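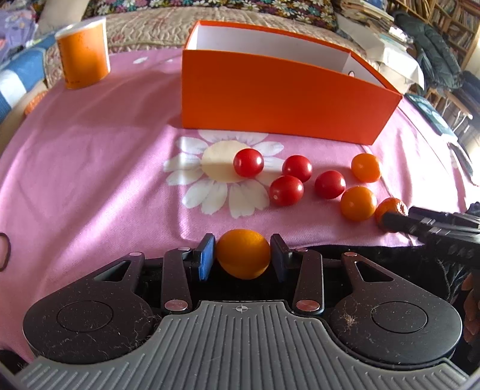 An orange cherry tomato in the blue-padded fingers of a hand-held gripper at Pilunico's open day.

Home | Local | Business | Farm & Garden | Events | Contact

Tomatoes, grippers and a pink tablecloth: my afternoon with Pilunico

I've been to plenty of open days where you get a lanyard, a slideshow and a bad sandwich, so I went to this one with low hopes. Pilunico is the small outfit on the mill road that works on gripping tools for robots, and last week they let people in to try the things out. I stayed a lot longer than I meant to!

The first surprise was how homey it all is. They do much of their practice work in ordinary rooms, with bedspreads and bookshelves and whatever else is lying around, and the table I ended up at had a pink cloth with a big white daisy printed on it. On top of that were cherry tomatoes, some red and some orange, and an open orange box with a white inside. The job was to get the tomatoes into the box. With grippers, of course, one in each hand.

Žydrūnas Bite, who looks after the hardware, gave me the quick lesson. You hold the tool, you close it, and the two padded fingers come together on the thing you want. The camera on the tool sees about what a robot's wrist camera would see, and the recordings go toward teaching an arm to do the same job later on. So for a few minutes I was the robot's teacher, which is a scary thought for anybody who has eaten at my house.

My first tomato rolled away. My second one too – they slide off to the side if you come down even a little crooked, and then you're chasing them over the petals. I did better once Žydrūnas told me to slow down and stop squeezing like I was opening a jar. By the end I was dropping them in the box fairly regularly and feeling very proud of myself, until a boy in front of the bookcase took over and cleared the table in no time.

"Kids are great at this," said Apolline Delorme, who plans the practice sessions. She told me the team has saved 555 good tomato runs so far and wants 700 before they let an arm try it. A good run means everything ends up in the box with no split skins. I asked what happens to the bad ones and she said those get kept as well, in a separate folder, and that mine would have plenty of company in there.

Why tomatoes? Partly it's money. Komgate, the greenhouse people, are paying for this part of the work and would like something gentle enough for the packing bench. Kęstutis Venckus came over from Komgate for the day and was pretty frank about it. Firm plastic parts have been easy for machines for ages, he said, and soft round fruit is still a headache. He isn't expecting anything on his benches this year, and he wants to see it work with ripe fruit at the end of a long shift before he signs for more.

I also got a look at the next tool they're building, which has softer pads and is lighter in the hand. I can vouch for the need, my wrist was sore the whole drive home. There was a second table with folded towels, but the line was long and I never did get a turn.

They're doing it again in June, at the Plolen hall this time so there's more room to stand. It's free, and children can try the grippers if there's a grown-up with them. Groups of more than 6 should call ahead. The hall holds 600, so I don't think anybody will be turned away, but I'd go early if you want a turn without waiting.

Comments

Povilas P.
We went with my daughter and she has been picking up grapes with the salad tongs ever since. Does anyone know if the towel table will be there in June?

greenhouse_gal
I packed tomatoes for years and I'd like to see it deal with the ones that still have the stem on. Those poke holes in everything next to them.

Jaanus Ķēniņš
Nice write-up. Parking at Plolen is awful though, use the lot behind the Sadeghi bakery and walk over.

Povilas P.
Thanks Jaanus, good tip!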